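Search this site Search

3.2 Gloss and the perception of pattern repeat

Printed stone patterns are sold on vinyl and paper sheet for countertops, shelving and tables. The pattern repeats at a fixed interval, and buyers often complain that the repeat is easy to see once the sheet is laid. Kwok and Calimlim tested whether surface gloss changes how soon the repeat is noticed. Their sample was 500 adults, each shown the same print in a matte and a high-gloss finish. The veins in the print ran on a diagonal, as they do in most marble designs on the market (Figure 4).

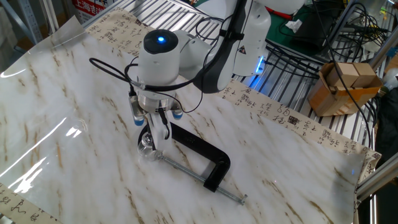
Repeat length was set at either 200 mm or 800 mm. At the shorter length, finish made no measurable difference. At the longer length, viewers took more time to find the repeat on the glossy sheet. The authors put this down to reflected light, which breaks up the veining and shifts as the viewer moves.

Figure 4. Marble-patterned surfaces with brown and tan veining.

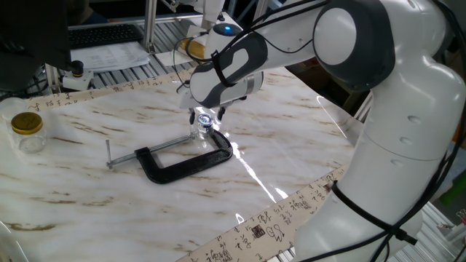

Reading time: 9 min

The effect was weaker under diffuse light. In the Wainwright room, where the lamps were fitted behind a white screen, the two finishes gave similar times. This agrees with the earlier Medby trials, although those used granite prints and a smaller viewing distance. Vein color was not varied in either study - a gap we return to in Section 5.
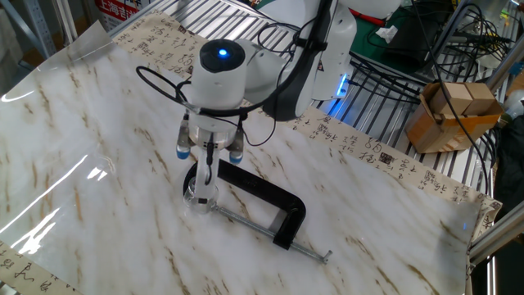 A second question is whether viewers who notice the repeat also rate the surface as less natural. Of the 3,446 ratings collected, most fell near the middle of the scale, and the link between notice and rating was weak. Viewers who had worked with cut stone were the exception. They gave low ratings to every print, with or without a visible repeat, and were analyzed as a separate group. We follow the same practice in Section 4.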